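3.2 The work surface and the room around it

I should say a bit more about the room, as most of the questions we got after the January talk were about it (and hardly any were about our statistics, which stung a little). We never set out to study tabletops. But once Miyuki Kudo and I had sat down with the first batch of notes, it was plain that what lay on the bench, and what lay behind it, mattered to people far more than we'd planned for. So this section is about surfaces, clutter and cables, and I make no apology for the level of detail! 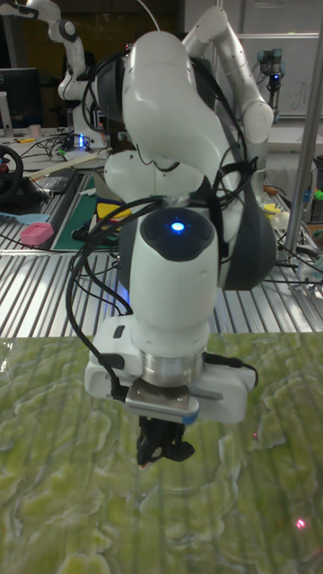
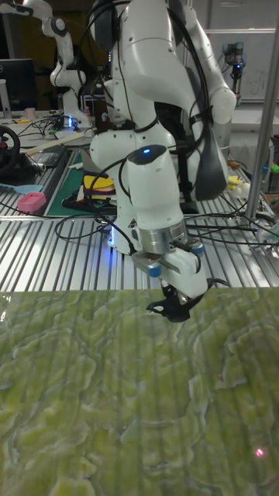

Figure 4. The green patterned surface at the near side of the slotted metal bench, in two views.

We had 30 people in the study, all of whom worked at benches of one sort or another, and we asked each of them to talk us through a shared bench as if they were handing it over to someone new. Kenta Noguchi did most of the interviews and I did the rest. What we wanted was the ordinary talk: where do you put your mug, what gets shoved to the back, which bit do you think of as yours. In all we ended up with 675 separate remarks, which Miyuki and I coded by hand over a very long fortnight.

The green came up again and again. Some people called it moss, some called it marble, and one person (my favourite) said it was like eating your lunch off a golf course. I'd assumed that a busy pattern would simply annoy everybody, but the picture is more mixed than that. People who do fine work with small parts grumbled that they'd lose a screw on it in seconds. Others liked it very much, mainly because it told them where the working area stopped and the bench began. On a plain top, they said, things creep. Tsutomu Fukuda has found much the same with painted outlines on kitchen counters, though his people were cooking and ours weren't, so I wouldn't push the likeness too far.

The ribbed metal bench got less love. The grooves are handy for fixing things down, and everyone granted that, but they also catch the light in long bright stripes, and several people said they'd want to lay something over them before doing any close reading. Crumbs and washers in the slots were a regular complaint too. Kazuhiro Koyama suggested we ask about cleaning in the follow-up, and we have now added 2 questions on it.

Then there are the cables. I'd coded these under "clutter" to begin with, and Sayaka Mizuno, who read an early draft, told me quite firmly that I was wrong. She's right, I think. People spoke about a loose cable on a bench in a different way from how they spoke about a stray tool. You can put a tool back, but a cable belongs to something, and you daren't move it until you know what. We went back and gave cables a code of their own, and the revised counts are the ones used in Section 4.

One small warning about all this. Our people were describing a bench they shared, and a desk at home may well be another matter. We've some notes on home desks from the Jusari pilot, but they were gathered with an older question sheet and I've left them out here.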